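Stop hiding the waiting

By Hiwot Beyene

Most of the robot software I have had to repair was bad at the same thing. It could plan a path, follow it and close a gripper at the end of it. What it could not do was say what it was waiting for. I have come to think this matters more than the quality of the planner, and that we spend our effort in the wrong place.

I work on the control side of a two-arm cell we call Beseck. The task is to pick up a foil-wrapped block with one arm and put it in a shallow tray, with the second arm there to steady the tray or take the block if the first one has a poor grip. The planner is called Voro and was written by people at Cemadness before I joined. It is a good planner and I have few complaints about it. The layer above it, which decides which arm does what and when, is where the trouble was.

When I took it over, that layer was one long script with pauses in it. Move the left arm, sleep, close, sleep, move the right arm. Each pause had been put there after something went wrong, and each had been made a bit longer the next time. Nothing in the code said what the pause was for. One of them turned out to cover a slow camera driver that had been replaced the previous May. We were still paying for it on every cycle.

The case for named waits

The fix is dull. Every wait gets a name, a condition and a time limit. "Waiting for block pose, newer than last arm move, limit 5 seconds" is a wait. "Sleep" is a guess. If the condition comes true early, the arm goes early. If the limit passes, the program stops and prints the name. The person at the keyboard then knows which part to look at.

I have heard three objections to this. The first is that it makes the code longer. It does. Ours grew by 26 small condition functions, and I would write them all again. The second is that a behaviour tree or some other framework does this for you. It might, but I have seen trees with a sleep hidden in a leaf, and the tree drew it as a tidy green box. The third objection is that learned policies will make all of this unnecessary. Perhaps they will for the motion. A policy still has to be started, stopped and handed over to something else, and at each of those points someone has to decide what must be true first.

Perception makes it harder, of course. Crinkled foil is a poor thing to look at. The glints move when the block moves, and a pose estimate can jump by the width of a fingertip between one reading and the next. The old script took the first pose it was given. The new one waits for several readings that agree, and says so in the log. I would sooner have a robot that stands still and tells me the pose will not settle than one that reaches confidently for a reflection.

What the log should look like

I think people leave this until last and it shows. Our log used to run to thousands of joint values with no sign of what the program believed. Now we print one line when a wait starts and one when it ends, with the name of the arm, the condition and the time taken. Joint values go to a separate file that we rarely open. On 12th June we ran 100 cycles and I read the whole log over a cup of tea. There were 20 waits that ran out of time, and most had the same name, the one for the block pose. It took an afternoon to find the cause, a filter in the wrong order.

Take the point where the left gripper has the block and the right gripper is empty, open and facing the tray. By eye it is easy enough to guess what comes next. The software should be able to name the condition it needs before either arm moves, and in the old script that point was just another sleep.
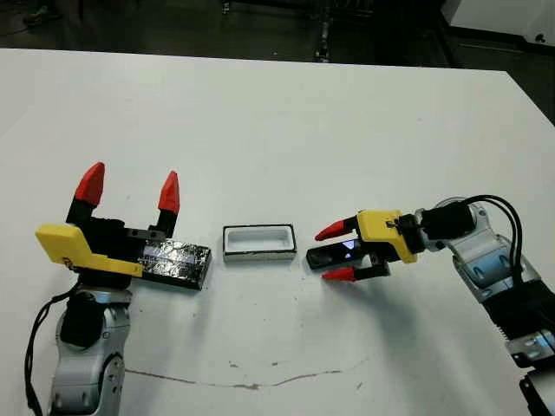
Where to start

Search your code for the word sleep. For each one, ask whoever wrote it what it is waiting for. If they can tell you, write that down as a condition and test it. If they can't, take it out on a slow run with a hand on the stop button and see which thing fails.

We are now doing the same for Ayaaba, our older single-arm cell, which has fewer pauses but much longer ones. The longest is in the homing routine, and I have yet to find anyone who remembers adding it.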